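Section 4: Mounting the Grollgate under-cabinet range hood

4.1 Before you start

Turn off power to the circuit at the switchboard and confirm it is dead with a tester. Fixed wiring must be done by a licensed electrician. Read the clearance table supplied with your cooktop as well as this section. Where the two differ, use the larger figure.

The hood is fixed through the base of the cabinet above. A base panel that flexes when pushed by hand must be reinforced with a timber batten before any holes are drilled.

4.2 Marking and drilling

1. Find the centreline of the cooktop and carry it up the wall in pencil.
2. Tape the paper template to the underside of the cabinet, with the arrow facing the wall.
3. Mark the 4 fixing points and the duct centre, which sits 137 mm out from the wall.
4. Remove the template and drill pilot holes from below.
5. Cut the duct opening with a hole saw. Stop when the pilot bit breaks through and finish the cut from inside the cabinet.

Caution: Check for cables and pipes before drilling. Wear eye protection.

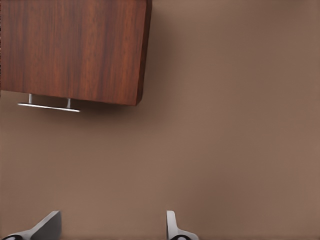 Veneered and laminated panels tend to chip on the exit side of the cut. Masking tape over the cut line reduces this. Seal the raw edge with the supplied foil tape, otherwise steam will get into the core and swell it.

4.3 Hanging the hood

6. Start the 4 screws, leaving about 2 turns showing.
7. Lift the hood onto the screws and slide it back until it stops. A second person is needed for this step.
8. Check for level, then tighten the screws by hand. Do not use an impact driver.
9. Fit the damper collar and check that the flap swings freely.

Note: Recirculating models have no collar. Fit the Polteck carbon filter instead – see Section 6.

4.4 Fault code 241

Code 241 on first start means the filter tray is not seated. Remove the tray, refit it and hold the fan button until the light goes out.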